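Last updated 4/10/18

Beverage Preparation 1
Unit 6 handout: Cold brew and iced tea

Read this before the practical. The first half covers coffee and the second half covers tea. Bring the worksheet from Unit 5, as you will need your grind notes.

6.1 What cold brew is

Cold brew is coffee made by steeping ground beans in cold or room temperature water for a long time, then filtering. It is a different drink from iced coffee, where the coffee is brewed hot and then cooled. Cold water pulls flavour out of the grounds slowly, so the steep is measured in hours. The result usually tastes less sharp and less bitter than hot coffee made from the same beans. It also has less aroma, and some people find it flat.

Most cafes make it as a concentrate and thin it when serving. This saves fridge space. It also means the strength on the day depends on whoever is pouring, so write the dilution on the jug.

6.2 The base recipe

We use one recipe for the whole unit so that results can be compared between benches.

Coffee: 250 g, coarse grind
Water: 2000 mL, filtered, cold
Steep: 24 hours in the fridge, covered

Put the grounds in the tub first. Pour in about a third of the water and stir until there are no dry pockets. Add the rest, stir once more and cover. Label the tub with your bench number and the time.

The beans are the Hodano medium roast, the same as in Unit 5. If you would like to try the Cadwaladr dark roast, do it as a second batch and mark it clearly. Dark roasts give more body here but can go ashy if the steep runs over.

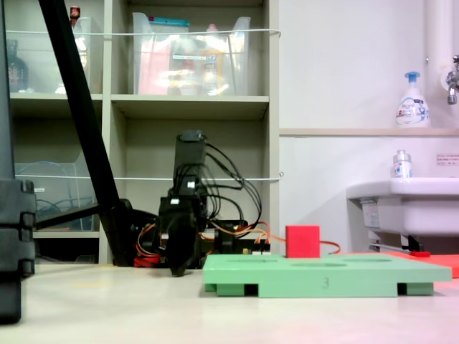 Grind matters more than any other setting. If it is too fine, the filter clogs and the brew turns muddy. If it is too coarse, the brew is thin and tastes a bit like cereal. Aim for something close to raw sugar. The grinder at the back runs finer than its dial says, so go two notches up from the number you wrote down in Unit 5.

6.3 Filtering

Filter twice. The first pass is through a metal sieve to take out the bulk of the grounds. The second is through paper or cloth. Rinse the paper with water first or you will taste it. Don't squeeze the cloth to get the last of the liquid out – what you gain in volume you lose in flavour.

Expect to lose a fair amount of water to the grounds. Measure what you get and write it on the worksheet. You will need the figure for costing in Unit 8.

Filtered concentrate goes straight back in the fridge. Throw it out if it smells sour or has been left on the bench over lunch.

6.4 Serving

Start with equal parts concentrate and water over ice, and adjust from there. With milk, use a little more concentrate, as milk dulls the flavour. Sugar will not dissolve well in a cold drink. Use a simple syrup of equal parts sugar and hot water, cooled before use.

Ice is part of the recipe. Large cubes melt slowly and small ones thin the drink in a few minutes. If you are serving a drink that will sit, such as at a function, mix it slightly strong.

6.5 Iced tea

Tea can be done either way. Both methods will be used in the practical.

Hot method: brew at double strength, strain, then pour over an equal weight of ice. It is quick and has good colour. Black tea often goes cloudy when it is chilled fast. The cloudiness is harmless, and a splash of hot water will usually clear it.

Cold method: steep the leaves in cold water in the fridge for six to eight hours, then strain. The tea will be clear and mild, with little bitterness. It suits green and oolong teas.

For green tea by the hot method, let the kettle cool to about 70 degrees before pouring. Boiling water makes it harsh, and chilling does not hide that.

Lemon goes in at the end. It lightens the colour of black tea straight away, so judge the colour before you add it. Mint can be left in the jug for an hour but should be taken out after that.

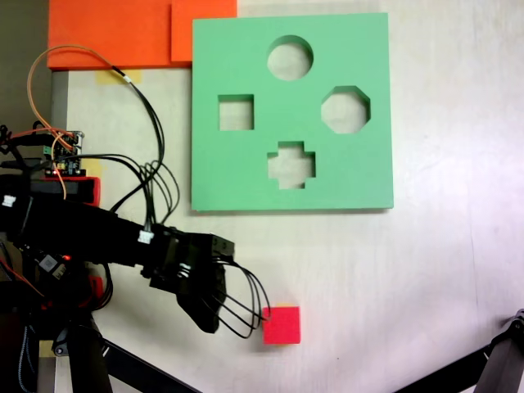

Green board with round, square, octagonal and cross-shaped openings.

6.6 Tasting

Taste the plain samples first, then the ones with milk or sugar. Use the tasting grid and score body, sharpness, sweetness and finish. Write your own notes before talking to your neighbour. Aled Parry will collect the grids at the end of the session.

6.7 For next time

Read the section on syrups in the course reader. Work out the cost per glass of your cold brew at the dilution you liked best, leaving out labour. The assessed practical is in November and will include one cold drink of your choice.

Questions about this unit: see Elis Rosser in the training kitchen office
© Zultholm Hospitality Training
Back to top

Related handouts
Unit 4: Water and filters
Unit 5: Grind size and extraction
Unit 7: Syrups and cordials
Unit 8: Costing a drinks menu
Cleaning guide: Praltovus grinder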